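Flulley Kids > Science > Light

Why Do Shiny Things Shine?
Sun 29 November | By the Flulley Kids desk

Light travels in straight lines. When it hits a very smooth surface, it all bounces off in the same direction. This is called reflection.

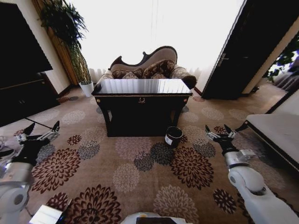 Window light on a glossy black table top.

A rough surface has tiny bumps. Light hits them and scatters many ways, so carpet looks dull. Polish fills the small scratches in wood and makes it smoother.
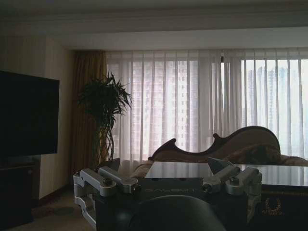 Light is also fast. It covers nearly 300 thousand kilometers in one second. In a dim room there is less light to bounce, so shiny things look darker.

Try it: crumple a piece of foil, flatten it, and look for your face.

Comments (3)
Amaral: my foil face was all broken up
Prurkel: Does water count as smooth?
Dondumeo: we did this in class with 4 spoons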